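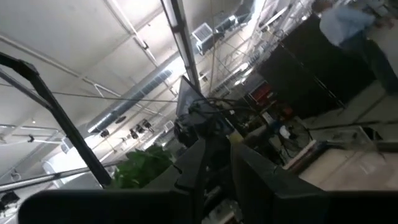
Inicio | Cuaderno | Taller | Inventario | Contacto

Cuaderno de taller, 26 de marzo

Revisión de techo y climatización antes de mover las mesas. Lo apunto seguido, sin ordenar mucho, para que Danica tenga algo con lo que pedir el material.

Empiezo por la luz. El fluorescente largo de carcasa oscura lo dejamos donde está. Habibur proponía cambiarlo por una pantalla led, pero la altura obliga a traer plataforma y el alquiler se come el presupuesto de la primavera. Medido con el luxómetro a la altura de la mesa: 417 lux debajo del tubo. Para montaje nos vale, para soldadura fina se queda corto, así que los puestos de soldadura seguirán con flexo.

Los focos negros pequeños del carril los puedo girar con la pértiga. Hoy los he orientado hacia la pared de las estanterías, que es donde más sombra se hacía por la tarde. Si a alguien le deslumbran, que lo apunte aquí debajo y no los mueva por su cuenta, que luego no sé desde qué posición partimos.

Conducto de aire. El tubo en espiral plateado vibra cuando el ventilador pasa a la segunda velocidad. Despina lo oyó en febrero y yo pensaba que era la rejilla. He puesto el ventilador al mínimo y el ruido desaparece. Al subirlo vuelve a los 20 segundos, siempre en el mismo tramo. Sospecho de una abrazadera floja. No la he tocado, hace falta subir dos personas.

Rejilla del techo (la cuadrada blanca): prueba con tira de papel, tira bien. La unidad grande de más allá lleva filtro y el último cambio no está anotado en ninguna parte. Pido dos filtros a Wijesinghe, uno para poner y otro para el armario. Plazo de entrega, 14 días.

Viga blanca. Bjarke preguntó si se puede colgar de ahí la bobina de cable. No, al menos hasta que tengamos el plano de cargas. El plano lo guarda Fathima en la carpeta Stullutberg, pero la hoja que encontré es de la planta de abajo. Le he escrito. De los cables finos de suspensión tampoco se cuelga nada, ni una etiqueta.

La planta. Está verde y con hojas anchas, le va bien la luz de este lado. Al mover las mesas hay que llevarla con cuidado y no dejarla bajo la salida de aire. Riego los mismos días que se vacía el deshumidificador, así no se olvida. La maceta nueva que trajo Despina es demasiado ancha para el rincón, queda en el almacén por ahora.

Reparto de las mesas: sigo el croquis Asten, la versión segunda, con el pasillo libre por el lado largo. La mesa de corte pasa junto a la toma de corriente trifásica. He marcado el suelo con cinta amarilla y he guardado el croquis corregido en Skema. La versión primera se puede borrar.

Pendiente:
- apretar la abrazadera del conducto (Habibur y yo)
- filtros a Wijesinghe (Danica)
- plano de cargas de esta planta (Fathima)
- repetir la medida de luz con las mesas ya colocadas
- pila nueva para el luxómetro, marca batería baja

He dejado la pértiga detrás de la puerta del almacén.

Contacto: cuaderno del taller | © Taller Asten | Volver arriba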